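Kamley Project: Frequently Asked Questions

Last updated 2 March 2023

Kamley is a research project on teaching robots to handle cloth in real homes. We put this page together after our first write-up went online and the questions started coming in (thank you, we love them!). If yours is missing, use the contact form and we'll try to add it.

What is Kamley, in a nutshell?

It's a way to teach a robot arm to pick up, fold and put away soft things by learning from people. A person does the job with a gripper held in the hand, a camera on the gripper records it, and a model learns to go from what the camera sees to how the gripper should move. Later the same kind of gripper goes on a robot arm and the model drives it.

Why cloth?

Because it's so hard, and so much fun! A mug has one shape. A sweater has more shapes than you could ever list, and it changes again the moment you touch it. Most of the older methods we tried wanted a clean model of the object before doing anything, and with a sweater there just isn't one. Learning from many examples gets around that.

Why not drive the robot by remote control and record that?

We did, for our first two months. It works, but it is slow, and you can only record where the robot is. A robot arm bolted to a bench never sees anyone's bedroom. With the hand-held gripper, people can record at home on their own beds and sofas, in whatever light comes through the window that day. They also move more naturally, and you can see it in the data — fewer pauses, fewer strange detours.

What does the model get to see?

Only the view from the gripper's own camera, plus how far the fingers are open. There's no camera on the ceiling and no map of the room. The fingers always show up in the same part of the view, so the model has a steady reference for where the cloth is compared to the pads. In the view below, the blue pads are spread wide over a striped duvet cover, with a folded beige knit lying between them and its tassels hanging off one side.
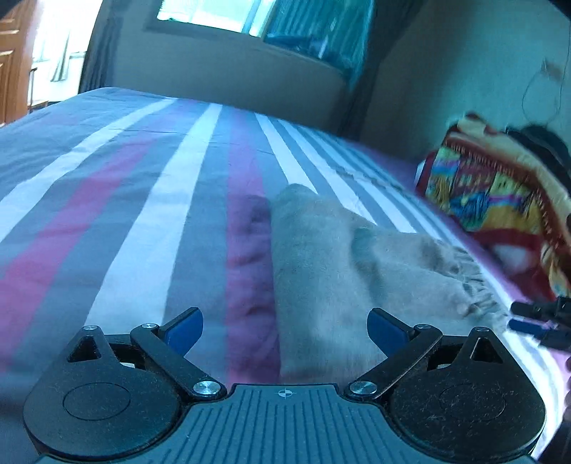 How much data did you collect?

The set behind our current results, which we call Zerier, has 941 recordings from 26 homes. Each recording covers one job from start to finish, such as folding a towel in half or moving a shirt from a pile to a basket. We kept clumsy attempts in the set as long as the job got done. Taking them out made the model worse at recovering from a bad grasp, and that surprised all of us.

Do the rooms have to be tidy?

Please, no! We ask people to leave things as they are. Patterned bedding and rumpled blankets are great, since a model trained only on plain white sheets gets lost as soon as it meets a stripe. The one thing we do ask for is enough light to see the edges of the cloth.

How well does it work?

Better than we hoped in some places. We tested on 16 pieces of clothing and bedding that weren't in the training set, in 2 homes the model had never seen. Towels and pillowcases went very well. Knits with a loose weave were harder, and fringes are still our biggest headache. The fingers like to close on a few strands and miss the body of the fabric, and then the whole thing slides away when the arm lifts.

Which change helped the most?

Varying the homes. We compared a set with lots of recordings from a handful of rooms against a set of the same size spread over all of the homes, and the spread-out set won on every kind of cloth we tested. If you're planning something similar and can only afford one thing, go to more places.

Does it work with two grippers?

Partly. Big items like duvet covers really need two hands, and we have started recording with a gripper in each. Getting the timing right between the two is the hard part. The Dambrauskienė extension, named for the street where our workshop is, covers this. We plan to share early results in July.

Can it fold a fitted sheet?

Can you? (No. Not yet.)

What about privacy?

Everyone who records for us agrees to it in writing first and can look through their recordings before sending them. They can delete anything they like, and faces are blurred before the data reaches the training machine.

Is the code available?

The training code is, under the name Standuvska. It includes the scripts for lining up the camera video with the finger opening, which took us far longer to get right than the model did. Start with the small towel example. It trains overnight on one graphics card, and if it fails, send us the log file along with your settings.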